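Folding a T-shirt

Folding a T-shirt is a household task in which a short-sleeved shirt is brought into a flat and compact form, so that it can be kept in a drawer, on a shelf or in a suitcase. It is usually the last step of doing the laundry, after washing and drying. Many methods exist. They differ in the number of folds, in the shape of the finished shirt and in the surface that is needed.

General principle

A T-shirt consists of a body, two sleeves, a neck opening and a lower hem. The body is close to a rectangle, and the sleeves stand out from it. In almost every method the sleeves and the sides are first brought over the body, which gives a long strip. The strip is then folded across its length one or more times. The width of the strip decides the width of the finished shirt, and for this reason people who fold for a shelf often use a piece of cardboard as a measure.

The strip stage

The strip is the middle stage of the fold. Both long edges should run parallel, and the layers at the hem should lie on each other. In practice the upper part of the shirt gives the most trouble, because the sleeves and the neck make several layers at one end while the hem end stays thin.

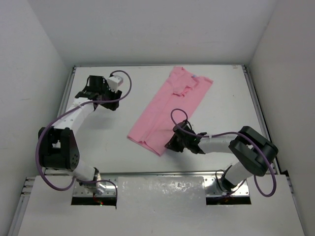 A pink garment partly folded into a long strip. The folded-over section lies at the far end, and the layers separate slightly at the hem.

When the hem is slanted or has a kink, it can be corrected at this stage with the flat hand. After the cross folds are made, the correction is more difficult and the shirt must normally be opened again. A lengthwise crease in the strip is not always a mistake. In some methods it is made on purpose, when the shirt is first folded in half from side to side.

Common methods

The half fold is the oldest and simplest method. The shirt is folded once along the middle so that the sleeves meet, the sleeves are turned in, and the body is folded across once or twice. It needs no measuring, but it leaves a crease in the middle of the chest.

The shop fold keeps the chest smooth. The shirt is laid with the front down, each side is turned to the back, and the lower part is brought up to the shoulders. The name comes from clothing stores, where the neck and the print should be visible on the shelf.

The standing fold makes a small packet which can stand on its edge in a drawer. The strip is folded in half and then in thirds. A drawer filled in this way shows all shirts at one time, but the method works less well with very thin cloth, and the packets fall over when the drawer is half empty.

The roll is used mostly for travel. The strip is rolled from the neck to the hem. Some travelers turn the last part of the hem inside out first, and pull it over the roll to hold it closed.

Preparing the shirt

Before the first fold the shirt is spread out on a table, a bed or another flat surface. A table is better than a bed, as a soft surface gives way under the hand and the creases remain. The cloth is held at two opposite sides and pulled lightly apart. Strong pulling should be avoided with cotton jersey, which stretches and does not come back completely.

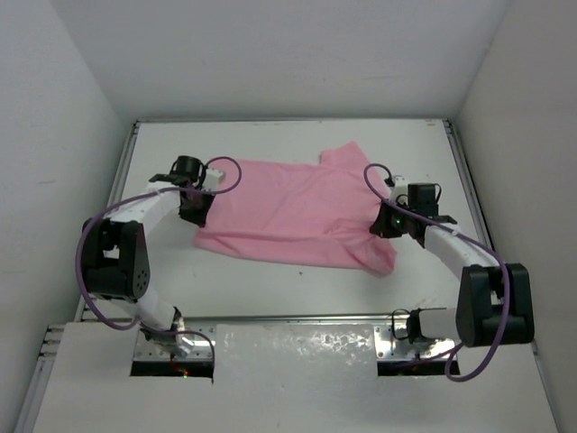 Places where the cloth is gathered in a heap should be opened first, and the sleeves after that. If a sleeve is caught under the body, it makes a thick place in the finished packet. Small wrinkles can be pressed out with the palm, from the middle toward the edges. Shirts that are taken from the dryer while they are still warm become smooth more easily than shirts that have been lying in a basket overnight.

Folding boards

A folding board is a hinged panel which turns the sides of the shirt over in a fixed order. The Toketti board, sold by the firm Vogler, has four panels and is used in small laundries. The laundry Zundus in Mistance reported that one worker could fold 300 shirts in a shift with the board, and up to 500 when the shirts were all of one size. Children's sizes are usually folded by hand, as the panels are too wide for them.

See also: Ironing; Clothes drying; Linen closet

Article last edited by Pascal Ostermann, April 15, 2019

Comments (3)

marlies_k
Thank you for the part about the hem. I always corrected it at the end and had to begin again.

Tobin
The standing fold also works with thin shirts if you fold in half one more time before the thirds. The packet is smaller but it stays up. I have 28 of them in one drawer!

Quillfeather
Could you add something on long sleeves? I lay them down along the strip but they always come out longer than the body.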